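Arsen Mykhailiuk
Spent most of August teleoperating an arm in simulation for the Brullholm project. A few people asked what that involves day to day, so I'm putting it in one thread.

Arsen Mykhailiuk
The job: I drive the arm, the software records every joint position and every camera view, and later a policy gets trained on the recordings. One recording is one demonstration. I did 121 of them for the first task.

Arsen Mykhailiuk
Input device matters more than I expected. I started on a keyboard and hated it. Six keys for moving, six for turning, one for the gripper. Every path came out as a staircase. The policy trained on those moved like a staircase too.

Arsen Mykhailiuk
Switched to a hand controller after the first 14 demos. You hold a button down to couple your hand to the gripper, let go to reposition your arm, press again to carry on. Takes an afternoon before your wrist stops fighting it.

Arsen Mykhailiuk
I threw those first 14 out. Mixing two driving styles in a small set made the results worse.

Arsen Mykhailiuk
The rooms get swapped between sessions. Floor, walls, furniture, whatever is lying around. I mostly work from the wrist view with a side view open next to it — depth is hard to judge from the wrist alone.

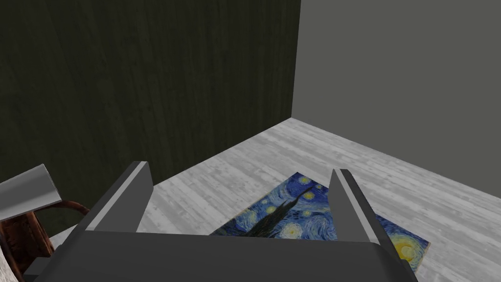

Arsen Mykhailiuk
Asked a lot: do you have to be good at driving the arm before your demos are worth keeping?

Arsen Mykhailiuk
You need to be consistent more than quick. A slow demo with one clear approach and one clear grasp is usable. A fast one where you hover, back off and try from another side teaches the policy to hover and back off.

Arsen Mykhailiuk
Exception: corrections. If the gripper comes down off center and you fix it in one move, keep that. The policy is going to come down off center too and it needs to have seen the way back. I recorded 25 of those on purpose, starting from a bad position each time.

Arsen Mykhailiuk
Salgado, the tool we use for replay, lets you scrub through a demo and trim the ends. Use it. I had a habit of sitting still for a second or two before starting, and the first policy did the same thing. It just sat there.

Arsen Mykhailiuk
Breaks. I do some 40 minutes and stop. Past that I start closing the gripper early and don't notice until replay.

Arsen Mykhailiuk
Things I'd set up before recording anything: a reset key you can hit without looking, a discard key far away from it, and a text note field per demo. I lost a good one to the discard key on the first morning.

Arsen Mykhailiuk
Someone at Cistura asked if we could skip all this and script the motions. For a fixed pick, sure. Once the object can be at any angle the script grows faster than the demo folder does.

Arsen Mykhailiuk
Next task is Nisside, two arms and one operator. I've tried it for an hour so far. My left hand is bad at this. Will post again when I have a set worth training on.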